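Course: Home Kitchen Basics
Unit 4: Preparing the table before cooking
Handout for students, please bring it to the practical lesson on Friday

1. What this unit is about

In the previous unit we studied knives and cutting boards. Now we go one step back and speak about the table on which we work. Many beginners start to cook immediately and look for each thing when the recipe asks for it. The fruit is still in the bag, the colander is at the bottom of the cupboard, and the oven is already hot. The work becomes slow and the student becomes nervous.

In this course we use the word "laying out". It means to put all foods and all dishes for one recipe on the table before the first cut is made. For a simple recipe you should need up to ten minutes for this.

2. The zones of the table

We divide the table into zones. The names are from our course only, in other books you will find different ones.

Middle zone. Here stands the plate or the bowl in which the dish will be finished. Choose a large one. A small plate becomes full very fast and then food falls on the table.

Food zone. The foods are placed near the plate. Fruit which is washed must not lie together with fruit which is not washed. Small fruit such as strawberries should go in a small bowl after washing, otherwise they roll away.

Water zone. The colander and the cup belong to this zone. If the sink is on your left, put them on the left. If it is on the right, change the sides. Remember that a colander drips, so put a flat dish or a cloth under it when you bring it from the sink.

Heat zone. A toaster oven needs its own place, with free space on all sides and nothing on the top. The door must open completely without touching a plate. Turn the knobs to zero before you put the plug in.

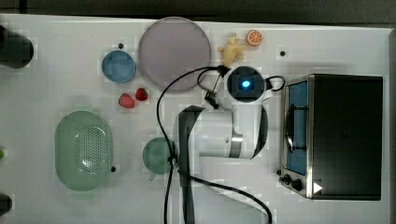

The heat zone is the one in which students make the most mistakes. In the Zaltness kitchen, where our lessons take place, the tables are 2 meters long and there is enough distance. At home you probably have less. In this case finish the cold work first, clear the table, and only then bring the toaster oven.

3. Foods of this unit

Strawberries: wash them with the green part on, dry them, and remove the green part at the end. If you remove it before washing, water goes inside and the taste becomes weak.

Orange: for slices, cut across the fruit, so that the segments show like a wheel. Slices become dry quickly. Cut them last.

Ginger: peel with the edge of a spoon. The skin is thin and a knife takes too much. For one portion of the syrup you need a piece as long as your thumb.

4. Exercise for the practical lesson

Recipe: warm orange slices with ginger syrup and fresh strawberries.

Lay out your table according to section 2. Call the teacher before you start to cut. For the syrup, heat 50 g of sugar with 40 ml of water and the grated ginger, until the sugar is dissolved. Put the orange slices on the oven tray, pour the syrup over them and warm them for a few minutes on low heat. The strawberries stay cold and come on the plate at the end.

Be careful with the syrup, it is much hotter than it looks.

5. Questions to think about at home

Which zone is the smallest in your own kitchen?
What can you take off the table before you begin?
How would you change the layout for a left-handed person?

Write a few sentences for each and bring them with you. A drawing of your table is also accepted, pencil is enough.

Aprons are in the cabinet next to the door. Please return them to the same hook after the lesson.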